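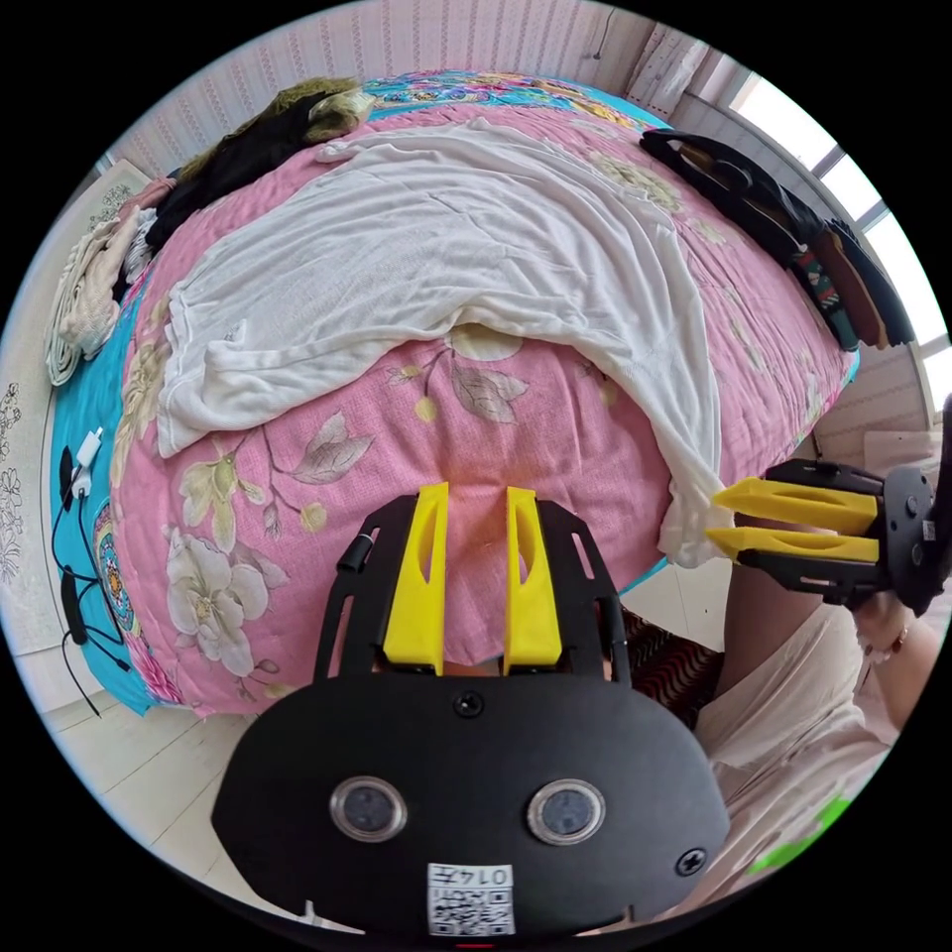
Deux pinces tenues à la main devant un tissu blanc léger, couette à motifs floraux.

Apprentissage par imitation sur textiles : faut-il resynchroniser les deux pinces avant l'entraînement ?

Posté par bimanuel_k — 6 févr. 2024

Bonjour,

Je cherche à reproduire le résultat du rapport Grimshaw sur l'étalement de vêtements à deux mains. La méthode est connue : démonstrations avec deux pinces portatives, caméra grand angle sur chacune, trajectoires reconstruites par odométrie visuelle, puis une politique de diffusion qui prédit des séquences d'actions relatives.

Mon corpus compte 1131 démonstrations, toutes sur lit, avec des pièces de souplesse très différente (voilage, maille, jersey). Après export sous Stelley, je constate un décalage entre les horloges gauche et droite qui atteint presque 100 ms en fin de séquence. Sur les tissus épais la politique s'en accommode. Sur le voilage, les deux prises se désynchronisent et le tissu est tiré de travers.

Le rapport parle d'un « alignement temporel standard » sans autre précision. Ai-je intérêt à réaligner les données existantes, ou à reprendre la collecte avec une synchronisation matérielle ? Je précise que je n'ai pas accès au code d'origine.

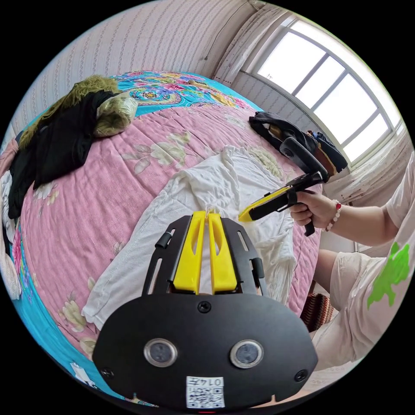
drurarine_user
Même décalage chez moi avec Drurarine, et je n'ai pas repris la collecte. La dérive est linéaire dans la plupart des cas. Il suffit d'estimer deux paramètres par séquence, décalage initial et pente, en maximisant la corrélation croisée entre les vitesses angulaires des deux pinces et un événement commun. J'utilise un double choc au début et à la fin de l'enregistrement. Si vos séquences n'en contiennent pas, la fermeture simultanée des doigts peut servir de repère, avec une précision moindre.

Après correction, l'erreur résiduelle passe chez moi sous les 13 ms, soit moins d'une image à 60 Hz. Attention à l'interpolation des rotations : slerp sur les quaternions, pas d'interpolation linéaire des angles d'Euler.

Une réserve tout de même. La correction linéaire échoue quand l'enregistreur perd des images. Vérifiez les écarts entre horodatages successifs avant d'ajuster quoi que ce soit.

fil_de_trame
Moi j'ai tout refilmé et ça marchait mieux. Je n'ai pas gardé les anciens réglages, donc pas de chiffres à donner. Essayez aussi de baisser le taux d'apprentissage.

pose6d
D'accord avec drurarine_user pour l'alignement, mais je ne suis pas certain que ce soit la seule cause. La reconstruction de pose se fait ici pince par pince, et les deux trajectoires doivent ensuite être exprimées dans une carte commune. Une couette imprimée fournit beaucoup de points d'intérêt, seulement elle se déforme dès qu'on tire sur le vêtement. Les points suivis sur la literie contaminent alors l'estimation, et l'erreur de pose relative ressemble beaucoup à un retard.

Pour trancher, rejouez 20 séquences en masquant la surface du lit et en ne conservant que les points situés sur les murs et le mobilier. Si l'écart relatif entre pinces diminue nettement, le problème est géométrique. Sinon, revenez à l'horloge. Le module de masquage de Fletley convient, à condition de désactiver le lissage temporel.

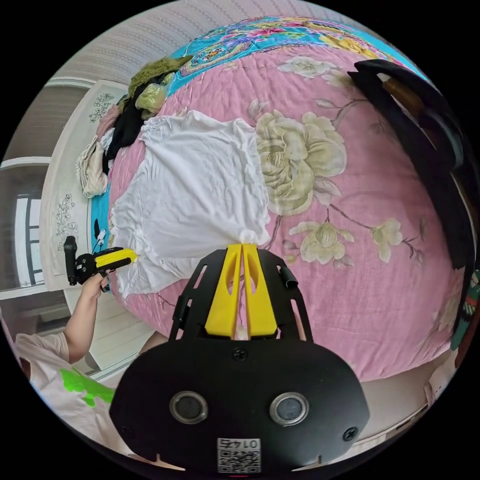

Faut-il appliquer le même masque aux images données à la politique ?
Le masque ne sert qu'à l'estimation de pose ; la politique doit recevoir les images complètes, sans quoi elle perd l'état du tissu.

bimanuel_k
Merci. Je commence par contrôler les horodatages, puis je fais le test avec masque. Je posterai les courbes en mars, séparées par type de tissu.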